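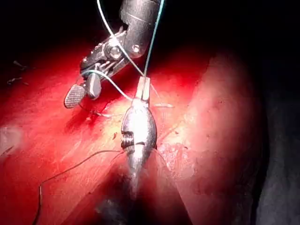 Training by Hand

The skills lab at Lonport opens at 7 a.m., and by half past the first operator is already at the console with both hands in the grips. For the next several hours the work consists of one subtask, repeated: take hold of a thread, bring it under tension, release, return to the start position. Each repetition is saved as a separate file. By the end of July the group had 1,179 of them.

The project is called Plenden. Its aim is narrow. It does not attempt a whole procedure. It attempts thread handling, the part of surgical work that takes up a good deal of console time and that has resisted scripted control for years. A needle or a clamp is rigid and can be modeled as such. A thread has no fixed shape. It loops around a jaw, slides, catches on the wrist of the instrument and lies on tissue in a curve that the controller did not plan.

The group's answer is demonstration. An operator drives the instrument remotely, and the system logs the position of every joint, the opening of the jaws and the video. A policy is then fitted to the record. At run time it receives video and joint readings and returns the next short stretch of motion.

Most of the difficulty lies in the recording. Cable-driven wrists have slack, and the angle reported at the motor differs slightly from the angle at the jaw. Early policies trained on absolute positions missed the thread by a jaw's width. The group switched to relative motion, in which each command is expressed as a change from the current pose, and the error largely stopped mattering. The operator had been correcting for it by eye all along, and those corrections were in the data.

Light is the second problem. Moist tissue and polished metal both throw highlights that move when the view moves. A pale thread crossing a bright patch can vanish from the video for several consecutive images. Operators learn to approach from the darker side. The policy picked up the same habit without any instruction to do so.

Consistency between operators is the third. The first 173 recordings were discarded in full. Two people had been regrasping the thread at different points, and the model averaged the two methods into one that closed the jaws on nothing. A written protocol now fixes the grasp point, the direction of pull and the order of release. Pauses longer than a second are trimmed.

The control software, Emosow, was written for industrial arms and adapted. Its remote-control layer, Bellini, scales hand motion down and filters tremor. The filter is left on during recording, so the policy learns from the smoothed signal.

Returns on additional data have been uneven. Going from 40 demonstrations to 900 brought the policy from occasional grasps to dependable ones on a straight thread. The remaining files added little on that measure, though they helped with looped thread, where the choice of which strand to pull is less obvious.

Failed attempts are kept in a separate directory. The next round of training will use the recoveries they contain, beginning with dropped threads.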